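Joltier opens home textile repair and re-use service in Kikenlow

Joltier, the household linen company, has opened a repair and re-use service at its Kikenlow site. Customers may now bring in towels, bed linen, curtains and cleaning cloths of any make for mending, re-hemming or sorting for further use.

The service follows a trial that began in September with 300 households in the Kikenlow area. More than 3000 items were handed in during the trial. Bath towels made up the largest group, followed by fitted sheets with worn elastic and tea towels with frayed edges.

"Many of the items we received needed very little work," said Clémence Tanguy, Managing Director of Joltier. "A new hem or a replacement hanging loop takes a few minutes at the bench. We are pleased to offer this to all our customers on a permanent footing."

Items which cannot be mended will be cut down and finished as cleaning cloths, which are then offered to schools and sports clubs in the district. Microfibre is kept apart from cotton and linen at every stage, as the two require different washing and cannot be recycled together.

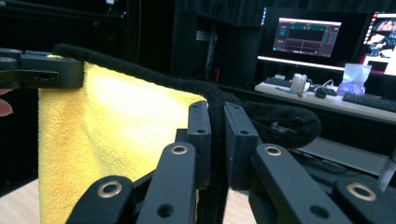

How the service works

Items should be washed and fully dried before they are brought to the counter, which is open from 8 am. Staff will inspect each item with the customer and give a price before any work is agreed. Most repairs will be ready within 11 days. There is no charge for items left for re-use.

The workroom is led by Rosine Bodin, who joined Joltier from the curtain maker Caron. Her team will also hold evening classes in basic mending — places are limited and must be booked in advance at the counter.

Care advice for microfibre

Joltier has issued a short care leaflet to accompany the launch. Microfibre towels should be washed at a low temperature without fabric softener, which coats the fibres and reduces their ability to take up water. They should be dried away from direct heat and should not be ironed.

Copies of the leaflet are available free of charge from the Kikenlow counter.

Press contact

Inès Rolland, Communications Office, Joltier, Kikenlow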